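Projet Hudimine : où nous en sommes en octobre

Bonjour Yara,

Tu m'avais demandé un point d'étape « pas trop formel », alors je me lance, avec un café et la liste des dépenses ouverte à côté (elle part dans un mail séparé, promis). Le trimestre a été bien rempli ! Nous avons maintenant 3971 démonstrations à deux mains dans la base, toutes relues, et le protocole ne bouge plus depuis l'été, ce qui change la vie de tout le monde.

L'idée de départ, tu la connais : on fait le geste soi-même avec une pince tenue dans chaque main, au-dessus d'une petite table, et la politique apprend à partir de ces essais. J'avais un peu peur que les gens se fatiguent vite, mais non, on s'habitue au poids et aux câbles en une matinée.

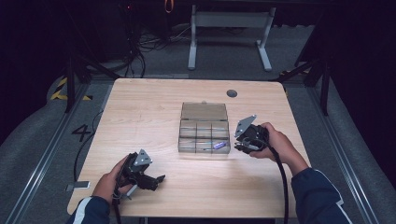

Côté logiciel, Prendik a été réécrit presque entièrement. L'ancienne version perdait la synchronisation entre la main gauche et la main droite dès que les sessions s'allongeaient, et on s'en rendait compte le soir, évidemment. La nouvelle contrôle les horloges au démarrage de chaque essai et refuse d'enregistrer si l'écart dépasse le seuil. C'est un peu pénible au début (elle bipe beaucoup), mais nous avons jeté 14 essais en septembre pour ce motif, et plus un seul depuis.

Le résultat qui me fait le plus plaisir concerne les essais à vide. Nous avons ajouté au corpus des séquences où les doigts restent ouverts au-dessus du bois, sans rien à saisir, pour que le modèle apprenne aussi à ne pas fermer. Brena, notre variante entraînée avec ces séquences, referme beaucoup moins souvent les doigts dans le vide que Patrício, la version de référence. Sur le veinage du bois et les reflets, qui trompaient régulièrement Patrício, la différence saute aux yeux dans les courbes. 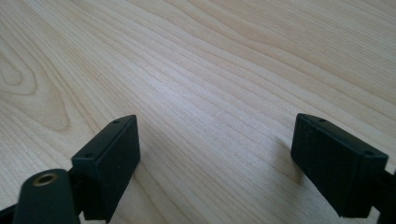

Bernardo Simões trouve que je vais trop vite en besogne : d'après lui, tant que Brena n'a été testée que sur un plateau clair, on ne peut pas savoir si elle a compris l'absence d'objet ou si elle a simplement appris ce bois-là par cœur. Il voudrait une surface sombre et une surface unie avant qu'on écrive quoi que ce soit. Sur le fond il a raison, et j'ai revu le calendrier en conséquence, même si ça me coûte deux semaines de rédaction !

Le point qui coince encore, c'est l'étalonnage de l'ouverture des doigts. On le refait à la main chaque jeudi, et les valeurs dérivent un peu d'une semaine à l'autre sans que je sache vraiment pourquoi. J'ai commencé une série de mesures doigts écartés, toujours avec la même consigne, pour essayer d'isoler le problème.

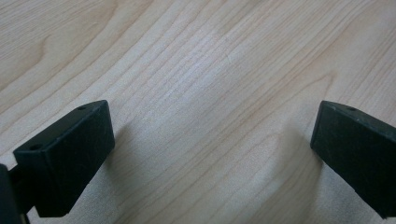

Ce qu'il nous faut pour la suite

Trois choses, par ordre d'urgence : les deux plateaux de test demandés par Bernardo, de l'espace de stockage supplémentaire (on y est presque, au plafond), et ton accord pour décaler le rapport technique. Si tu peux me répondre sur le dernier point avant la réunion, je préviens l'équipe dans la foulée.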